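Drornumus cell stops with force fault near bin wall

pickering_e
Since July our cell stops with fault 413, always on Friday, after over 218 picks. Is it the force sensor?

Dawber61
Change the sensor. We had the same.

pickering_e
I changed it already. Same fault.

lstaniforth
I do not agree with Dawber61. Please look at the cables first.

The stop comes when the wrist turns at the wall, so I suspect cable pull. On our cell the yellow cable also bends around the left of the wrist beside the black ones, and I would give it more slack. 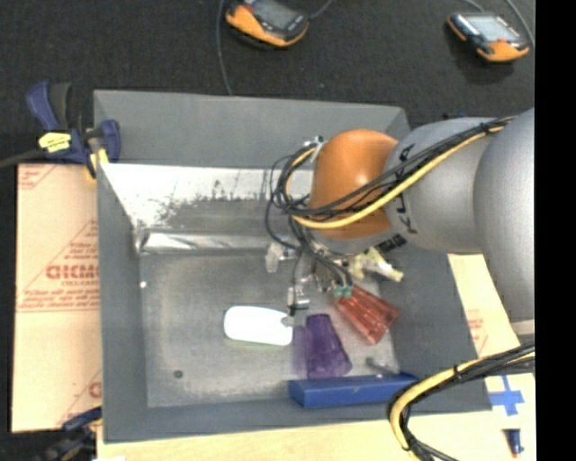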